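Speaker notes: What's inside the old office computer
Burstead repair evening, 13 January 2024
2 min read
Print | E-mail this page
Search this site Enter keywords Go

1. Opening
Wait for the biscuits to go round. Ask who has a dead computer in the loft. All hands up, including mine. Ask who has ever opened one. Far fewer hands, and a lot of interest in the carpet.

Say that office machines are the kindest ones to start on. They were made for IT departments with 200 of them to look after and no patience. Compare the home PC I bought in Bostton one August, which had 7 screws on the side and a grudge.

2. Taking the side off
Plug out first. Say it twice. Somebody will still ask.

Go slowly on the layout, as people expect a mystery and get a metal box with smaller boxes in it. The Dell on the slide has its power supply standing upright just inside the ribbed silver panel, with a black label covered in logos and warning triangles. Read the triangles as "leave this one alone". We do not open power supplies at Burstead, however handy your uncle was.

Point out the bright blue plastic part. Blue gets noticed, even by people who have lost their glasses — pause for Korness table to find theirs.
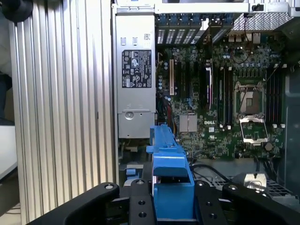 3. Dust
Soft brush, short puffs of air, outdoors if the neighbours can stand it. No vacuum cleaner. Tell the Maeng Road story (the hamster bedding) only if we are running early.

4. Is it worth saving?
Be fair here. Some are, with more memory and a new drive. Some are a doorstop with a fan. Wipe or remove the drive before giving anything away.

5. Questions
Stop by half past. Sign-up sheet is by the urn, pen on a string.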